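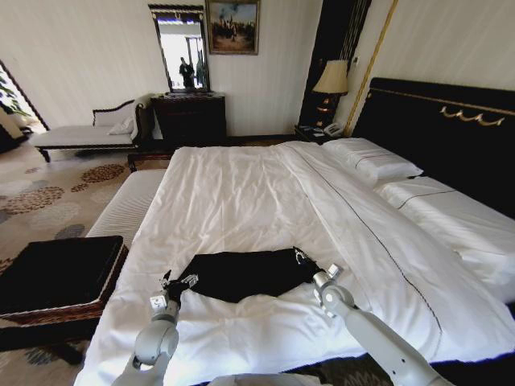
Melari Shore Owners Forum
Topic: Floating or fixed dock at the north landing

R_Haugland
Members are asked to give their views on the replacement of the north landing before the July meeting. Two bids have been received. Vakico proposes a fixed dock on driven piles, 70 feet in length. Radu Marine proposes a floating dock of the same length, held by chain and anchor blocks.
Roald Haugland

midtbo_r
I support the fixed dock. The north landing takes the full wake of the ferry, and a floating dock there will wear out its hinges. I would ask that the piles be driven to refusal and that this be written into the contract.

Slip201
I must disagree with the previous member. The water level at the landing moved 4 feet last year. With a fixed dock, owners of small boats will be climbing a ladder for much of the fall. Ferry wake can be handled with heavier chain.

midtbo_r
Heavier chain does not protect the hinges. The float at Kara Cove had heavy chain and was closed for two seasons.

M. Myklebust
The float at Kara Cove was closed over a permit matter - the hinges were replaced later, as routine work. I served on the board there at the time. I have no objection to either bid, but the record should be correct.

midtbo_r
I accept the correction as to the permit. My preference is unchanged.

R_Haugland
Both bidders will be asked to state the expected service life of the hardware. Vakico will also be asked to price a lower boarding step. The site visit is on Saturday at the landing.

Comments

Embla Nygård: Will the kayak rack stay where it is under either plan?

Borghild Nygård: Please confirm the hour of the site visit.

Slip201: The lower step should be priced for both sides of the dock.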